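What a subscription should promise

By E. Wieczorek

Since December our housing cooperative in Momstead has a brochure from Natton on the table. Natton offers a household robot by monthly subscription, with two arms, two legs and a package of tasks called Home Fetch. The price is 1000 a month, with a minimum term of 9 months. I was asked to write my opinion for the members' page, and my opinion is that we should wait.

I do not write this as an enemy of machines. My mother lived her last years in a flat on the second floor, and the hardest part of her day was to reach and to bend. A cup stood too high, a bag of potatoes stood too low. A machine that takes an object from a shelf and puts it in a basket would have been of real use to her, more than a talking loudspeaker. So I find it correct that Natton begins with fetching and not with cooking or with conversation.

Fruit is also a sensible thing to begin with. It is round, it rolls, it has a skin that one can bruise. A tin forgives a strong grip and a ripe pear does not.

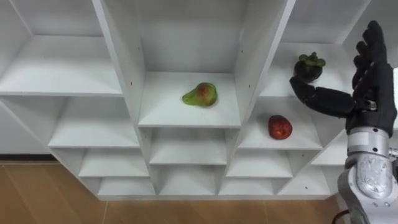

Fruit on the shelf: a pear, an apple, and a mangosteen held up on the black thumb.

What I miss in the brochure is the plain information that we would demand from any other supplier. When the cooperative bought its washing machines from Zirnholm, we received a sheet that said how many kilograms, how many minutes, how much water. Natton writes that the robot "supports daily living". I have read the 19 pages and I still cannot say how heavy a basket may be, how long one order of fruit should take, or who pays for the bowl if it breaks. The word "assist" appears on nearly every page. The word "liability" appears in a footnote.

Then there is the question of room. Our flats are small. Most of them have one bedroom where a wardrobe, a bed and a chair already discuss among themselves who must move. The robot needs a free piece of floor in front of the shelf, and its cables need a place too. Natton should state a minimum in metres, with a drawing, and this drawing should show a furnished room.

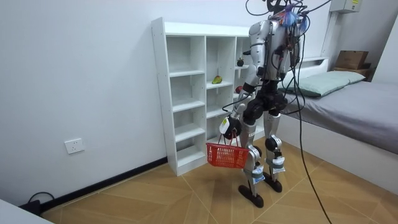 Red basket in hand at the cubby shelf, with the bed close by.

The contract has a second weakness. After the minimum term the price may be changed with 2 weeks' notice, while the customer must give notice of 9 weeks. A person who has got used to the help is not in a strong position to argue. With a telephone this is annoying. With somebody who cannot bend down any more, I would call it unfair.

I propose three conditions. Natton should offer one trial month without a minimum term, in a flat of our choosing. It should give us a task sheet in the manner of Zirnholm, with weights and times, and with the number of failed attempts also written down. And the notice period should be equal for both sides.

If these conditions are accepted, I will vote for the trial and I will offer my own kitchen for it. The members' meeting is on Thursday, and the brochure can be read in the laundry room until then.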